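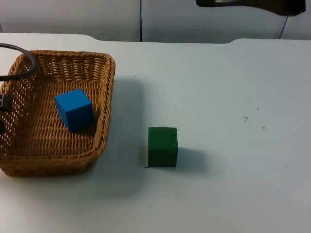 The Tiniscombe Lending Service reports that overdue notices have been sent to borrowers who returned all of their items on time. The fault affects only loans entered as a container with contents. A wicker basket with a blue cube in it, for instance, is one loan at the desk and two records in the Stulier catalog, one for the basket and one for the cube. When the basket is scanned at the returns desk, the parent record closes and the child record stays open. Three days after the due date the notice job picks up the open child record and mails the borrower.

**Ticket:** 2296
**Opened by:** Kamonchanok Panyasiri, Circulation Office, Tiniscombe
**Assigned to:** Arif Wattimena, Application Support
**Module:** Stulier Circulation, returns and notices
**Priority:** High (raised from Normal)
**Status:** Resolved, monitoring

### Impact as reported

The March notice run produced 390 overdue letters. The Circulation Office compared the run with the returns shelf and identified 46 letters that should not have been sent. All 46 concerned child records. Borrowers who received a letter were also blocked from placing new holds, and the block had to be lifted by hand at the desk. Fines were not posted, as the service does not charge for late returns in the children's collection.

### Log

**9:10 a.m., K. Panyasiri.** Ticket opened. Samples attached for three borrower accounts. In each case the parent record shows "Returned" and the child record shows "On loan." Please advise whether the desk should scan the contents separately until this is fixed. Many of the contents have no barcode of their own.

**9:45 a.m., A. Wattimena.** Received. Please do not scan contents separately for now. A separate scan on an item with no barcode creates a temporary record, and those are difficult to remove later. Continue to scan the container only. I have suspended the notice job for the Tiniscombe branch.

**11:20 a.m., A. Wattimena.** Reproduced in the test system. I checked out a container with one child and returned the container. The child stayed open. I then checked out a container with no children and returned it, and the record closed normally. The hold block follows the child record, so both symptoms have the same source.

**11:50 a.m., A. Wattimena.** Compared settings between Tiniscombe and the Khamphan branch, which has not reported the fault. Khamphan has "Cascade status to linked items" set to Always. Tiniscombe has it set to Prompt. With Prompt, the returns screen is supposed to show a dialog asking staff whether the contents are present. K. Panyasiri, can you confirm whether staff see this dialog?

**1:05 p.m., K. Panyasiri.** Confirmed with both returns stations. The dialog does not appear. Staff at the desk do not recall having seen it since the returns screen was changed to the compact layout.

**2:30 p.m., Nermina Ristić, Systems.** The compact layout suppresses all dialogs that are not marked as required. The linked-item dialog is not marked as required, so the system takes the default answer, "No." The record is therefore written as though staff had said the contents were missing.

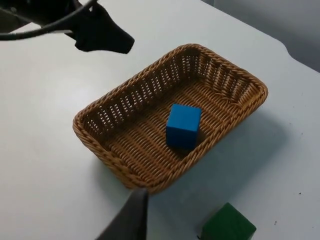 *Log continued: 2 min read*

**3:15 p.m., A. Wattimena.** Two remedies were considered. The first is to set Tiniscombe to Always, as at Khamphan. The second is to mark the dialog as required. The Circulation Office is asked to choose, as the first removes the desk's chance to record a missing part.

**3:40 p.m., K. Panyasiri.** The office prefers the second. Parts do go missing and we need the record to say so on the day of return. Please keep Prompt.

**4:05 p.m., N. Ristić.** Dialog marked as required in the test system. It now appears in both layouts. The Enter key still selects "No." I have asked the vendor contact, Svenja Nägeli, whether the default can be removed.

**4:50 p.m., S. Nägeli, Stulier Support.** The default answer can be cleared in the dialog table. Set the value to blank and not to zero. A zero will be read as "No." The hosting cache at Cikumine must be refreshed before the change takes effect at the stations.

**5:25 p.m., N. Ristić.** Value set to blank. Cache refreshed. Change moved to the live system after closing.

**8:35 a.m. (next business day), A. Wattimena.** Tested at returns station 1 with the container and child from the first test. Dialog shown, "Yes" selected, both records closed. Tested again with "No" selected. Parent closed, child marked "Missing part," no hold block applied. Station 2 showed the old behavior until it was restarted.

**10:15 a.m., Blažena Ševčík, Data Quality.** A query on the Tiniscombe branch finds 29 further child records open under a closed parent. These had not yet reached the notice date. I will send the list to the Circulation Office for a shelf check. Please do not close them in bulk.

**1:30 p.m., K. Panyasiri.** Shelf check complete. All but two of the items are present. The two are parts from the same puzzle set and have been marked missing. The remaining records may be closed.

**2:00 p.m., B. Ševčík.** Closed. Hold blocks lifted on the affected accounts.

**2:20 p.m., A. Wattimena.** Notice job resumed for Tiniscombe. The Circulation Office will issue the correction letter from its own template.

### Outstanding

- Desk manual, returns section, still shows the old screen. Owner: K. Panyasiri.
- Review of other dialogs hidden by the compact layout. Owner: N. Ristić.
- Ticket to remain in monitoring until the next notice run has been checked against the shelf.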